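Review: the Mesach Bench Rules kit for small robot arms, edition 2
By Oriana Figueroa
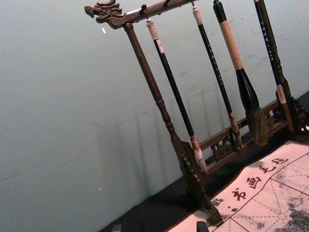

Page last changed: July, 4:10 p.m.

Mesach sells a set of working rules for people who run a small robot arm on a table. You get a printed binder of 53 pages, a pad of setup sheets, a roll of colored floor tape, tags for tools that are out of service, and a card to hang by the stop button. I have used it for nearly three months at Wotness, where our arm handles ordinary objects that were never made with a robot in mind. At the moment that means a calligraphy set: a carved rack with brushes hanging from it, and a sheet of practice paper on the table.

The binder does not replace the safety standards that apply to your robot or the manual that came with it. It says so on the first page, and I was glad to see it. What it covers is the daily part, such as who may be inside the tape, what gets checked before the first move, how a task is written down, and when to stop and start over.

Setup sheets

The setup sheet is the part we use most. Each one has a box for the objects, a box for the surface, a box for the path the arm will take, and a box headed "What sticks out." I thought that last one was a little silly when I opened the kit. Then we filled one in for the brush rack. The crossbar ends in a dragon head with an open snout, and the rack stands on feet that take up room on the table at the bottom. A path that looks clear at the height of the brush tips can be a bad path higher up. We now write the highest and widest points of every object on the sheet before anyone draws a route.

The rules for hanging objects are good. Anything on a hook is to be treated as able to swing, even when it is still. The approach speed is lowered, the gripper comes in from the side with the most room, and the neighbors are listed by name on the sheet. Our brushes differ a lot. One has a thick cream-colored section and a big brownish head, and others have thin black handles with small pale tips. The binder asks for a separate grip entry for each one, and it does not allow "same as above." That is slow to write. It is also the rule I would be last to give up.

Wrist cameras

There is a short chapter on cameras mounted on the arm, and it could be longer. It tells you to check the view at the start pose and again at the closest pose, to look for shadows and dark areas, and to note anything in view that is not part of the task. Our table is black and several brush handles are black too, so the note on dark objects over dark surfaces was useful. The wall behind is a pale gray-green and gives much better contrast. The chapter suggests picking the approach angle with the background in mind, and we have started doing so.

It says very little about tilted views. A wrist camera is hardly ever level, and a rack that stands straight on the table can lean right across the picture. New operators try to correct the arm by what they see on the screen. I would like a plain rule telling them to read the pose from the controller and use the picture only to check clearance. We wrote our own and taped it inside the cover.

Surfaces and wear

The surface rules are strict. Loose sheets are to be fixed down or listed as movable. Marks and stains have to be noted at the start of a session, so that a new one can be told from an old one. Our practice paper has a red grid, dashed guide lines, and a large gray wash stain, with a smaller smudge near one edge. All of it goes on the sheet in a few words. It takes a minute, and it has already ended one argument over whether the arm had touched the paper.

The binder also wants the surface cleared of small items before each run, or the items written in. People skip this one more than any other. The pad has a signature line for it, which helps some.

What I didn't like

The tape is poor. It lifts at the corners on our floor and leaves glue behind. We went back to the Jornis tape we had before, in the same color so the binder still makes sense.

The index is thin. If you want the rule on restarting after a stop, you will find it under "Recovery" but not under "Stop" or "Restart." At the table, with the arm holding something, you want that page fast. Put a tab on it the day the kit arrives.

Refill pads are sold under part number 3814 and come only as a pack of 3. We went through the first pad quickly and then waited on the next. Copying the sheets is allowed for your own shop, according to the inside cover, but the grid prints too dark on our copier and pencil notes are hard to read over it.

The training section assumes a shop with a full-time safety lead. We don't have one. I did the sign-offs myself and changed the wording to "person in charge of the session."

Compared with the Sosa pack

We had the Sosa checklist pack before this. It is cheaper, it is laminated, and it fits in a drawer. For an arm that moves the same part between the same places all day, I would still buy Sosa. It has nothing on hanging objects, nothing on paper or cloth, and one line on cameras. For mixed household things, the Mesach kit is the better buy.

Changes since I first posted this

I took out my complaint about the stop button card. Mesach sent a replacement with larger type, and it can be read from outside the tape. The part on copying the sheets is new. I have not seen the next edition and don't know if the camera chapter will change in it.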